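Sorting out the table end of the kitchen

9 March 2023

I have been putting off the kitchen table for most of the winter. It isn't a big table and there are only two of us eating at it, but it had turned into the place where everything gets put down. Post, batteries, the good scissors, bits of the bike, a bag of clothes pegs that had been there so long I'd stopped seeing it. We were eating at one end with our elbows in.

Zdeňka Rusnák came over for lunch and had to hold her bowl while I cleared a space for it. She didn't say anything, but I did the table the next morning.

I started by taking everything off and putting it on the floor. I know people say to do a bit at a time, but when I do that I only move things from the left side to the right. With it all on the floor you have to deal with it or you can't get to the kettle. The post took the longest. Most of it was seed catalogues and a warranty for a dehumidifier we gave away in July. The batteries went into a jar by the back door to go to the tip.

Then I gave the top a proper wipe. Warm water, a drop of washing-up liquid, a cloth wrung out nearly dry, and going with the grain. It's a pale wood and it shows every tea ring. I had two bad ones, and I rubbed those with a bit of bicarb on a damp cloth. One came out. The other is fainter and I've decided to live with it. I did think about oiling it as well but the tin had gone solid, so that will have to wait.

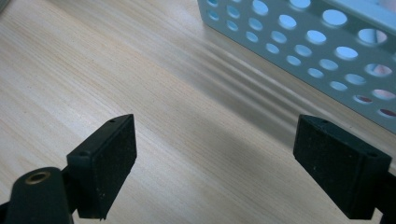
For the things that do need to stay near the table I've gone over to plastic baskets with holes in the sides. I used to have wicker ones and they looked nicer, but they shed, and you can't rinse them under the tap. The plastic sort doesn't hold crumbs and you can see more or less what's in it without lifting anything out. I bought five from Flotach, the hardware place in Jillonton. I was only going to get three, but they were cheaper that way and I knew I'd find a use for them.

So far one is for cloths and dusters, one is for the post, and one is for whatever has to go back upstairs. The other two are under the sink. The rule with the upstairs one is that whoever goes up next takes it. Kastriot has been up and down past it all week, so that may need another talk.

The whole job took me almost 200 minutes, if you count going out for the baskets and stopping for a sandwich. I had expected it to take the whole day.

Next is the drawer with the takeaway menus in it. There's one in there from Đorđević, and they moved premises years ago. I also need to find somewhere for the bike parts, because at the moment they're in a carrier bag on the back of the door and it bangs every time anyone comes in.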